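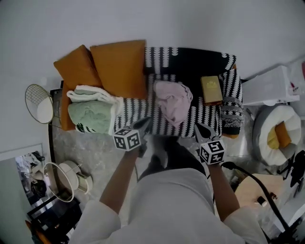

Didora, second collection phase: handheld grippers in living rooms

The second phase of the Didora household set started in November and has now passed 3000 accepted episodes. The count at the time of writing is 3835 recorded, with the difference made up of episodes that failed one of the checks described further down. Phase one was done entirely by remote control, with an operator at a leader station driving two arms. Phase two uses handheld grippers only. No arm is present during recording, and the person demonstrating carries one gripper in each hand and does the task directly.

The change was made for throughput. In the Suter lab, a remote-control operator needed most of a morning to produce a usable batch of towel folds, and a large share of that time went to resetting the arms after a joint limit. With handheld grippers the reset is limited to the objects. The demonstrator also keeps a normal sense of where the hands are, which shortens the approach to soft items such as towels, cloths and throws. These are the items that gave the most trouble in phase one.

Tracking

Each gripper carries a cube printed with square fiducial patterns. The pose of the cube is estimated from the head camera view and converted to the pose of the jaws by a fixed transform, measured once per gripper and stored with the session. At least one face of the cube has to be readable for the pose to count as observed. Short gaps are filled by interpolation. Gaps longer than 200 milliseconds are flagged, and an episode with more than two flagged gaps is rejected.

Most flagged gaps have the same cause. When the demonstrator turns a wrist inward to pinch the near edge of a cloth, the forearm or sleeve comes between the cube and the camera. Demonstrators are asked to keep sleeves pushed back and to approach from the side where possible. A second common cause is the two grippers crossing during a fold, so that one cube hides the other. The software recovers well from this if both cubes were visible immediately before the crossing, and poorly if they were not.

Glare was expected to be a problem and has been a minor one. The current cubes are printed matte, and the rejections attributed to glare all came from an early print run that has been withdrawn.

Tasks

The sofa group now has four tasks: fold a towel and place it on a stack, flatten and fold a crumpled cloth, move a small box to a given end of the seat, and set a cushion upright against the backrest. Each is recorded as a separate episode, with a spoken start and stop. Sites may also record a long episode that chains all four, but it must be marked as such in the session sheet. Long episodes are kept out of the base training split for now.

Sites should use the furniture and textiles already in the home. Patterned throws are welcome. The phase one policy learned to find cloth edges against a plain tabletop and lost them on anything busy, and we would like the new set to cover that case. Loose items that belong to the room can stay, provided they do not block the reach or roll underfoot.

Starting states should vary between episodes. Lawal, who supply the review software, compared the first 300 phase two episodes and found that many cloths had been dropped in nearly the same spot each time. The training loss looked very good on these and the policy then failed when the cloth was moved a hand's width to the right. Please lift the cloth, let it fall, and leave it where it lands.

Pace and regrasps

Demonstrators new to the grippers tend to work too fast. The arms that will run the policy have a lower speed limit than a human shoulder, and any motion above the limit is stretched in time during conversion. A small amount of stretching is harmless. A large amount changes how the cloth behaves, as a fold that depends on a quick flick will not work when replayed slowly. The Flovedari converter now writes a stretch factor for each episode, and values above 1.5 are held for manual review.

Failed grasps should be left in. If a corner slips out of the jaws, the demonstrator opens, returns and takes it again without stopping the recording. These regrasps are the only source of recovery behavior in the set. What should be avoided is pushing the cloth with a knuckle or steadying it with a knee – the policy has neither.

Remote control

Remote control has not been dropped. The Suter arms are still used for a smaller set of matched episodes, in which the same four tasks are done on the same kinds of object. These are used to check the conversion and to estimate how much is lost between a human wrist and a mechanical one. Early comparisons show good agreement for the towel and box tasks. The cushion task agrees less well, mainly in the final push against the backrest, where contact force matters and the handheld grippers do not record it. A jaw with a force sensor is being tested at Suter and may be issued to two sites in the spring.

Practical notes

Check the jaw calibration at the start of every session, and again if a gripper has been dropped. Route cables behind the demonstrator and clear of the feet. Upload session sheets together with the recordings; episodes without a sheet stay in the queue and are not counted toward the site total. Replacement cubes can be requested through the usual Flovedari parts form, and damaged ones should be taken out of use even when the print still looks readable.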